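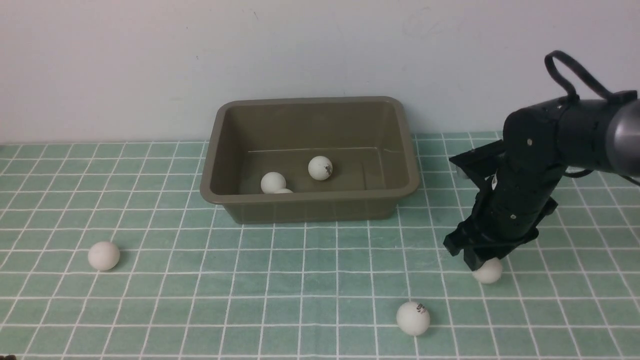
Ximena Cortés
Science writer for young readers

Why does a ping-pong ball bounce?

Drop a ball on a tile floor and it comes right back up. A ping-pong ball is a thin plastic shell with air inside. When it hits the floor, the bottom gets pushed in a tiny bit -- too fast for you to see. Then the shell springs back into shape and pushes the ball up.

Each bounce is lower than the one before. Some of the energy turns into sound, and a little turns into heat.

Try it at home. Drop a ball from your knee, then from your shoulder. Next, drop it on a rug. A rug is soft and soaks up much of the push, so the ball hardly bounces at all.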